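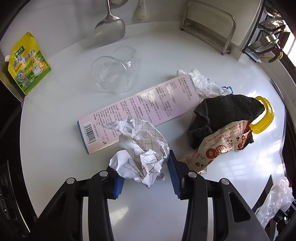 Crumpled paper and a flat cardboard box on a white countertop. Both go in paper/card, see below.

Recycling and trash FAQ – Won Building residents

Updated 22 January 2026. Replaces the sheet in the elevator.

When is pickup?
Paper and card Tuesday morning. Everything else, same truck as before, no change. Have it down in the bin room the night before, not at 6 am when the truck is already backing in.

Where is the bin room?
Basement level, left out of the elevator, past the bikes. Code is the same as the side door. If you moved in after April and never got a code, ask In-ho Yeon in 106.

Do I have to flatten boxes?
Yes. All of them, small ones too. Toothbrush boxes, cereal, tea, pill boxes. Takes two seconds. One moving box left standing up fills half the bin and then it all ends up on the floor.

Is crumpled paper OK?
Yes if it's clean and it's paper. Scrunch test – squeeze it, let go. Stays scrunched, it's paper. Springs back, probably has plastic in it, so trash.

Wrapping paper? Tissue?
Plain wrapping paper yes. Glitter or foil no. Gift tissue yes. Used kitchen or facial tissue no, trash.

Labels, tape, staples?
Leave the staples. Pull off long strips of tape if you can. Paper labels fine. Barcodes are fine too, someone asked.

Boxes with a plastic window?
Tear out the window, card goes in card. Window goes in trash.

Pizza boxes?
Clean lid yes, greasy bottom no. Rip it in half.

Receipts?
Trash. The shiny thermal kind isn't accepted.

Shredded paper?
Only in a closed paper bag, stapled or folded over. Loose shreds blow all over the ramp and Hermenegildo Escobedo spent most of a morning with a rake last time. Please don't.

Milk and juice cartons?
Not with paper. Separate crate with the green lid, next to the glass. Rinse, squash, put the cap back on.

What about toothpaste tubes and old toothbrushes?
Trash, both. The outer box is card. We used to have a mail-in box for brushes from Pumura but they stopped doing it and we dont have a replacement yet.

The blue bin is full. Now what?
Use the second one behind the door. If that's full too, keep it upstairs till Wednesday. Do not leave bags on the floor – the building gets charged $44 each time the crew has to pick up loose stuff, and it comes out of the common fund.

How do I get rid of furniture or a mattress?
Not the bin room. Call Urora, they do bulk pickup for us. Give them the building name and your unit, they'll tell you the day and the price. You pay them direct.

Batteries, bulbs, old phones?
Gray tub on the shelf by the mailboxes. Tape over the ends of batteries. No car batteries, no paint.

Can I have a small bin for my kitchen?
There are a few left. Free, one per unit. Email Ga-eun Wang and say which floor. First come first served.

Does any of this save money?
A bit. Trash bill went down by almost $700 over the year once people started flattening boxes. Still going up on the loose bag charges though, see above.

I found something that isn't on this list.
Ask A-yeong Um, 183, or put a note in the box by the mailboxes. Will add it to the next verison. If you need an answer the same day and it's dirty or you're not sure – trash.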